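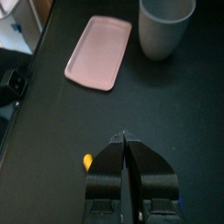
**Final report: What did the Feltgate congregation mean by "the elect"?**

My project started as something much bigger. I wanted to trace how one argument in Reformed theology - whether Christ died for everyone or only for the chosen - played out in ordinary chapels, and my supervisor, Tegwen Samuel, very kindly talked me down to a single chapel. I picked Feltgate, as its sermon notebooks survive and I could get there by bus.

The notebooks hold 313 sermons, nearly all by one minister, a man called Sutcliffe. I didn't read them all closely! I skimmed the lot for the words "elect", "chosen" and "world", then picked 15 to read properly. His handwriting is lovely on a good week and awful on a bad one, and two of my 15 had to be swapped for ones I could make out.

I went in expecting a fierce limited-atonement man, partly from what I'd read in Calvin on Romans 9 and partly because the chapel's founding articles say so in black and white. Article 6 says Christ "laid down his life for the elect alone". Sutcliffe signed it. Then he preached on John 3:16 and said, with no hedging that I could find, that "the world" means the world, and that anyone in the room could come.

So was he inconsistent? Mercy Mutiso, who read my first draft, thought he'd just changed his mind, and I liked that for a while. The trouble is the dates. The open-handed sermons are mixed in with the strict ones all the way through, sometimes a fortnight apart. What I think now is that he kept the doctrine for teaching members and used different language when he was inviting outsiders. There's a long tradition of that (the "free offer" debates cover it) and he'd probably have been puzzled that I saw a problem.

Digby Cosgrove disagreed with me at the October seminar. He said I was letting Sutcliffe off lightly, and that a listener hearing both sermons would have been confused whatever the preacher had in his head. Fair point. I haven't got much from listeners, only one letter from a member asking "how I am to know my name is written", and no reply to it. I've put the letter in the appendix and left the question open.

**Things I'd do differently**

I'd start the transcribing earlier. I'd also note every Bible reference as I went along - I had to go back through all 15 sermons for them, which ate most of a week. My word searches missed places where he says "his people" or "the sheep", and there are plenty, so please treat my section on vocabulary as a first go.

Thanks to Huia Donnelly for help with the Latin, and to Rochelle Pirihi for letting me use the vestry table and for unlocking the cupboard every single time I asked.

Handed in 27/03/2018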